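Floor Marking for People Who Share a Room
Speaker notes, Yesenia Ospina
Session 3, Oltberg room, after the coffee break

Start before everyone is seated. Ask who has tape on the floor where they work. Hands up. Then ask who knows what every piece of it means. Most of the hands go down, and we're off!

Hello, I'm Yesenia, I look after shared workrooms at Kestgate, and I love floor tape. I really do. It costs next to nothing, you can put it down in your socks, and by the afternoon people are putting things back where they go without being told. I've been doing this long enough to have opinions on tape width, so please stop me if I start on that before the break.

What I want to cover: why corners do most of the work, what carpet does to tape, picking a color, and how to take it all up again without ruining the floor. Questions any time. If the people at the back can't hear me, wave.

Corners first

When I started, I taped full rectangles. Every cart, every table, every bin got four sides and a label. The big room at Lambrechts ended up looking like a parking lot, and I went through tape like you wouldn't believe. Then we moved the tables in March and I had to peel the lot.

Now I mark corners. Two short legs meeting at a right angle, one at each corner of the thing's home spot. Your eye fills in the rest — try it with a sheet of paper on your desk, it's lovely how well it works. And when something has to shift over by a hand's width, you're moving four small pieces.

Tips to say out loud:
Make the legs long enough to see from standing height while the furniture is in place.
Lay one leg, then butt the second one up to it. Overlapping is fine on hard floors, but on carpet the doubled edge is where shoes catch.
Cut with scissors if you want a clean end. Tearing is quicker and looks it.
Put the tape just outside the footprint of the object. If it sits underneath, you can't see it when you need it.

(Pause here. Someone always asks about round things. Answer: mark a square around it.)

Carpet

Okay, carpet! People tell me you can't tape carpet. You can, if it's short and flat. Thick pile is hopeless and I won't pretend otherwise. The low, hard-wearing kind that so many of us have is a pretty good surface once you've prepared it.

Vacuum first, slowly, in both directions. Then press a strip down with the flat of your hand, working from one end to the other, and go over it again with something firm. I use an old rolling pin. Leave it overnight before you wheel anything across it if you can.

Speckled carpet is wonderful for hiding crumbs and coffee, and it's also wonderful for hiding gray tape, white tape, and any small screw you have ever dropped. So go bright.

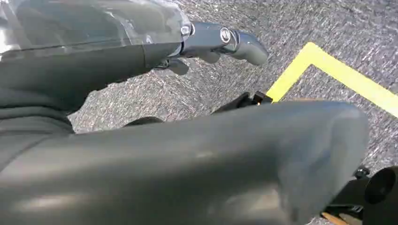 Page 6

Yellow on speckled gray. Leave this one up for a moment and let people look from the back row, where the color still carries. The corner reads right away against all those pale and dark flecks, and the edges are crisp, so it looks like somebody meant it. I'd pick this yellow over orange nine times out of ten on a floor like that.

Color

Pick one color and get everyone used to it before you add a second. I can't say this strongly enough. At Mornard they had a chart on the wall with a different color for each team, and I asked people in the hallway what green was. I got 3 answers from 3 people, all very confident.

If you do need a second color, save it for places that must stay clear: in front of doors, cabinets, the electrical panel. Check your building's own rules before you pick it, as some places already use certain colors for safety markings and you don't want to be arguing with those.

Also, think about the person who sees color differently from you. Shape helps a lot. Corners mean something lives here, a long straight line means don't cross with a cart. That works in any color.

Taking it up

My favorite part, oddly. Pull low and slow, folding the tape back over itself, nearly flat to the floor. If you yank it straight up you'll bring fibers with it. Warm it with a hair dryer on low if it fights you, and keep the dryer moving.

For sticky residue, test your cleaner in a corner behind something first. Then blot. Please don't scrub!

I swap out worn pieces as I find them, a few minutes at the end of the day. At the last big refresh we had 51 corners on the plan and 31 needed new tape, nearly all of them along the main walkway. The quiet side of the room was fine. So now I check the walkway often and leave the rest alone.

Hand activity, if there's time

Pass out the rolls and scissors. Each table marks a home spot for one chair, then swaps with the next table and tries to put the chair back with no talking. It gets noisy anyway. Walk around, look for legs that are too short, and ask people what they'd change.

Collect the scissors before questions. Spare rolls are in the blue bag by the lectern, and people are welcome to take one home.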